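Cultuso handheld gripper work: progress and equipment spend
Nov 9, 2019
To: Wouter Bakker 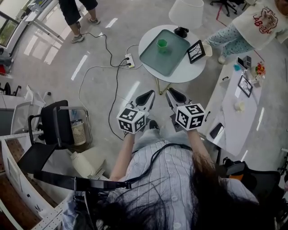
Short one, sorry, quote from Cleda runs out soon and I need a yes or no on it.

Where we are. 44 sessions recorded out of the 48 planned for this stage. Remaining four are all tray and cup tasks at the round side table, operator seated, a gripper in each hand. No new kit needed to finish those.

Spent so far: 3091 euros. Most of that is the grippers and the printing of the marker cubes. Furniture cost us nothing, desks and chairs were here already.

What I want to buy next

Spare finger pads. The black rubber ones wear at the tips and we have been swapping them between pairs, which wastes a morning every time. Would like 14 sets, enough for the next stage plus a few over.

Second pair of grippers. At present if one goes down everybody stops. Two offers in, Cleda and Bravo. Cleda is dearer but sends the cubes already fitted and checked. Bravo wants us to do our own fitting, and their lead time slipped twice while I was asking. My preference is Cleda. Bravov (same group as Bravo, different office, confusing) never sent a price so have left them out.

Cable covers and a longer power strip. Ours sits on the floor by the table with leads going off across the room. Small money, should of been in the first budget. Please let me put it through on the consumables line.

Marker stands. We use ordinary black picture frames, one on the table and one on the long desk. They do the job. Had pencilled in proper stands but will drop them and move the money to the pads.

Not buying: a bigger table. Looked at it, the round one is fine for the single tray tasks. Will come back to it when we get to two trays, not before the next stage.

Risks. Delivery, mainly. If the order goes in late November we loose the start of the next stage waiting. Operator time is covered.

Need from you: ok on the Cleda quote, ok to move the stands money. Full cost sheet to follow once I have the last invoice in.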